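Sorting the wire basket — January tidy-up

Finally got to the big wire basket. Everything ends up in it: balls, cans, cloths, things with string on. Been meaning to do it since before the holidays. Gearóid Nic Aodha gave me until 5 so this is a quick page, more pictures when I get a minute.

The plan is three boxes, one color each. Red for soft toys, blue for balls, yellow for cans and any other recycling. Round-ish holes in the tops so stuff drops in and you can't see the mess. Dark green cloth on the table so nothing rolls off too easy.

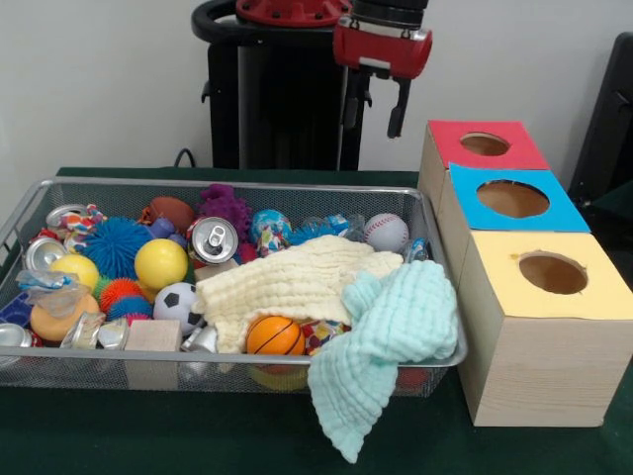 Fergal Madigan wanted labels on them as well. I said colors are enough — we'll see. He had labels on the Dakwood shelves and they all peeled off inside 12 weeks.

Cloths are the problem. No box for them yet so they stay in the basket till last, then into the wash. Rope toys too, not sure if thats soft or what. Footballs I'm leaving out untill I know they fit thru the hole. The baseball should be fine.

Soft toys go first becuase they take up the most room. 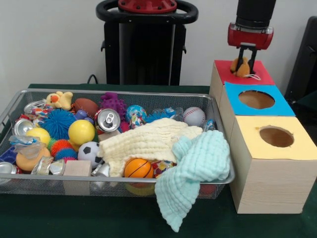

Orange and yellow plush going into the red box, string still trailing.

Next up is the Lilo cupboard, which is worse. If anyone has spare boxes about the same size, leave them by the door before 5 please. Lids not needed, I'll cut my own — any color except red, blue or yellow.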